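Ticket 64, packing table, Josport line
Opened by: Stijn Geerts
Status: open

Symptom: arm pauses at the fruit basket and the packer gets a confirm prompt. Seen on 3 shifts in September, nearly 200 prompts in all. Packers used to fill baskets by hand; they now mostly answer prompts.

Checked: Kurkeo grip settings, no change.

Sim views, basket station:

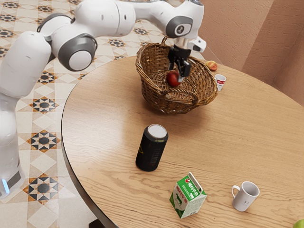
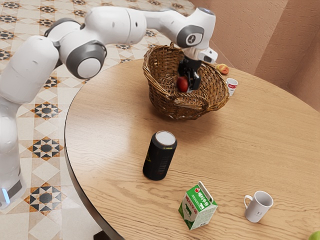
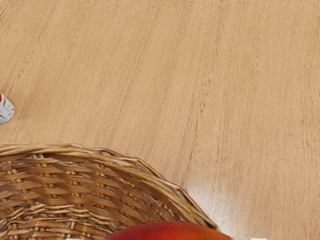
Javodum wants the prompt moved off the packer's screen to the line lead. Maes objects, as the lead covers 3 tables. For the retest, keep the wicker basket and leave the glare on the tabletop beside its rim in the close view. Prompt stays with packers until then.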